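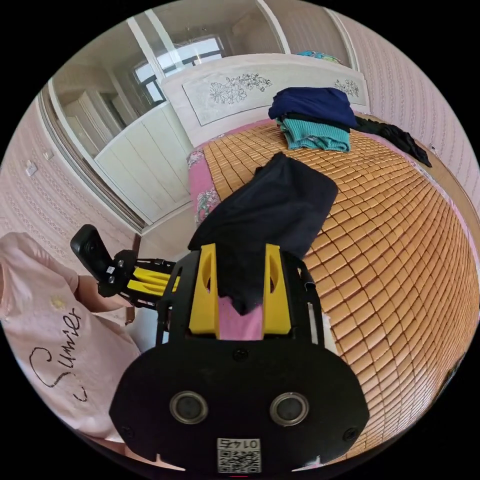
Skamivex Home Textiles Handling Study
Interim progress report, second reporting period
Prepared by: Catríona Breathnach
For: Friederike Engelhardt, grants office, Hepburn
Date: Apr 1, 2023

1. Purpose of the work

The study looks at how small garments are picked up, laid out, folded and put away in ordinary bedrooms. The bed is the work surface in most homes, and the grant covers work on beds only. Ironing boards, tables and floors were taken out of the plan in January at the request of the grants office and remain out.

2. Work done in this period

Folding sessions continued at the Skerley and Mukach sites. Each session follows the written procedure: the garment is taken from the pile, placed on the bed, opened, smoothed, folded and moved to the finished stack. The target for the period was 400 completed folds. The target was met at Skerley. Mukach fell short by one week of sessions and will make up the difference in the next period.

Bed coverings were varied as planned. Fitted cotton sheets, a quilted cover and a bamboo sleeping mat made of small square tiles were used. Lachlan Tennant keeps the log of which covering was in place for each session, and the log is complete.

3. Observations on coverings

Cotton sheets. Thin garments cling to the sheet and drag it along when pulled toward the edge of the bed. The sheet then has to be straightened before the next item. Straightening time is now logged separately from folding time. In the first period the two were combined, and those figures cannot be split after the fact.

Quilted cover. Seams in the quilting catch on drawstrings and buttons. Folds made on the quilt are less flat, and the stack leans sooner. Euan Yule has proposed a limit on stack height for this covering. No limit has been set yet.

Bamboo mat. The tile surface is firm and garments slide on it easily. Smoothing takes fewer strokes than on cotton. The drawback is that a light garment moves when only one side is held, so the first fold tends to come out crooked. The tiles also give a visible grid, which session staff have started to use as a guide for lining up hems. This was not part of the procedure. It has been allowed to continue, and sessions where it was done are marked in the log.

4. Observations on garments

Dark garments remain the hardest to sort. Navy and black items look alike when bunched, and front and back are difficult to tell apart until the waistband or neck label is found. Shorts are the most frequent cause of a restarted fold. The legs twist inside each other in the pile, and lifting by the hem leaves the waistband folded under. Lifting by the waistband was tried at Skerley for the last part of the period and gave fewer restarts. The change will be written into the procedure once Mukach has tried it as well.

Socks and underwear are excluded as before. Children's clothing has been added. It folds quickly but makes an unstable stack, and a shallow tray is now used for it at both sites.

5. Changes to the procedure

The starting pile is now placed at the foot of the bed at both sites. Mukach had been placing it beside the pillow, which left less room for the opened garment.

A fold is counted as complete when the garment is on the stack. Previously Skerley counted it when the last crease was made. Counts from the first period have been corrected and the revised table was sent with the January invoice.

Garments are rotated out after 2 sessions so that existing creases do not guide the next fold.

6. Spending

Laundry costs were higher than planned. Rotating garments means more washing, and the Mukach site has no machine. The overrun for the period is 300 dollars. It has been covered from the travel line, which was underspent after the joint visit was moved. No increase in the total award is requested.

One purchase of 500 dollars is planned for the next period, for replacement garments and a second bamboo mat so that both sites can use this covering at the same time. Innes Lamont has the supplier quote and will forward it for approval.

7. Open items

Stack height limit for the quilted cover. Owner: Euan Yule.
Waistband lift trial at Mukach. Owner: Lachlan Tennant.
Decision on whether lining up hems with the mat tiles should be made standard or stopped. Owner: Catríona Breathnach, with comments from both sites.
Approval of the garment and mat purchase. Owner: Friederike Engelhardt.

8. Next period

Sessions resume at both sites under the revised procedure. The Mukach shortfall is scheduled first. The next report will give folding and straightening times by covering, using second-period data onward.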